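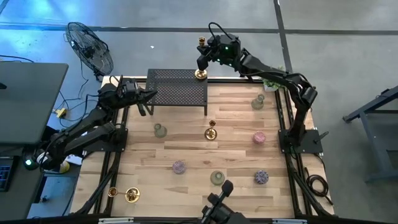 Shiferaw Table Decor Hire – Frequently Asked Questions

What comes in the Sage and Gold set?
Small green glass vases, gold candle holders, round decorative balls and a low black stand with a perforated top. Flowers and candles are not included.

How many tables will one set do?
One long table or two small ones. For bigger events, ask us about the Cirkska package, which covers up to 200 guests.

Can I swap colours?
The vases come in green only. The decorative balls can be left out, but the price stays the same.

What flowers suit the vases?
The necks are narrow, so a single stem or a bit of gum leaf works best. Trim stems before you put them in.

Can I put hot dishes on the stand?
No. It is for display only – vases, holders and other light pieces.

How long is the hire?
3 days, counting pick-up and return. Extra days can be arranged if the set isn't booked. December fills early.

What does it cost?
$59 per set, plus a refundable bond. Delivery to Drutgate is extra.

Do I need to clean everything?
Empty the vases and rinse them. Leave any wax on the holders – we remove it here, and knives scratch the finish.

What if something breaks?
Tell Tolera Mamo when you return the set. Replacement cost comes out of the bond.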